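Tips for Testing Auction and Resale Buys at Home

Posted Jan 30, 2022 in Workshop & Kitchen

Most resale lots come with a short claim window or none at all. Testing at home goes faster with a fixed order of work, and the order below suits small kitchen appliances, corded tools and lamps. Read the terms on the invoice first. If the listing gives a return period, note the hour it ends on a strip of tape and put the tape on the item.

Before plugging in

Inspect the full length of the cord. Bend it gently at the plug and at the housing, where insulation usually fails first. Cracked, taped or stiff insulation means the item stays unplugged until the cord is replaced. Turn the item over and shake it lightly – a rattle is often a loose screw, and a loose screw inside a motor housing can short the windings.

Read the rating plate. Voltage must match your outlet. Items bought from estate lots sometimes come from overseas and will need a transformer, which usually costs more than the item did.

First power-up

Use an outlet with ground fault protection and a power strip with a switch. Set the item on a bare, dry surface away from curtains and paper. Switch on at the strip and stand clear for 10 seconds. Switch off at once if there is a sharp smell, a loud hum or visible smoke.

Heating appliances give off some odor on the first run after storage. Open a window. Run a toaster empty for two cycles. A slow cooker should be filled halfway with water, set to low and left for 8 hours; at the end the water should read between 185 and 200 degrees F. A lower reading points to a weak element. Discard the water.

Corded tools

Run the tool without a bit or blade for one minute, then feel the housing. Warm is normal. Hot near the vents suggests worn brushes or packed dust. Brushes shorter than 5 mm should be replaced as a pair. Blow dust out with short bursts of dry air and keep the fan from spinning freely while you do it.

Cleaning

Adhesive lot stickers lift off with a hair dryer on low. Residue on metal or glass comes off with rubbing alcohol. Test painted plastic on the underside first. Do not soak anything with a sealed base.

Storage and records

Keep the invoice, the lot number and a photo of the rating plate in one folder. Tested items get a dated tag; untested items go on a separate shelf. Sellers who pack for resale, such as Drukbridge or Wotik, may print the lot number only on the outer carton – copy it down before the carton goes to recycling. 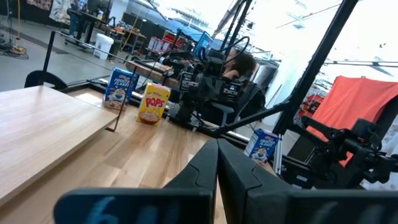
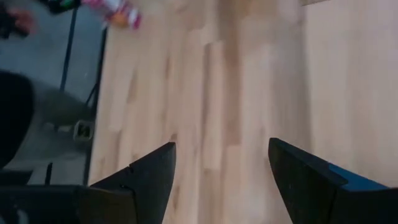 Light wood work surfaces

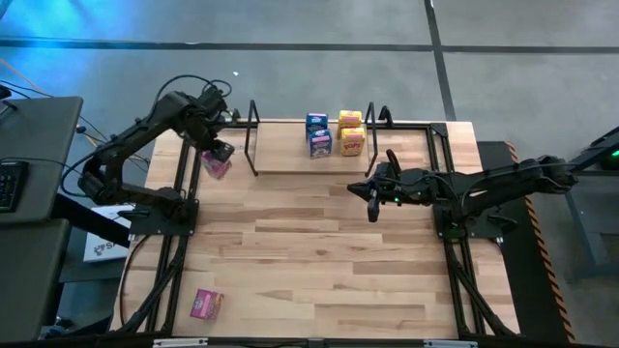 Reading time: 3 minutes

Recheck stored items each February. Rubber feet, belts and gaskets harden in a cold garage, and a mixer that passed in the fall may slip under load by spring. Wipe belts with a dry cloth only. Oil shortens their life.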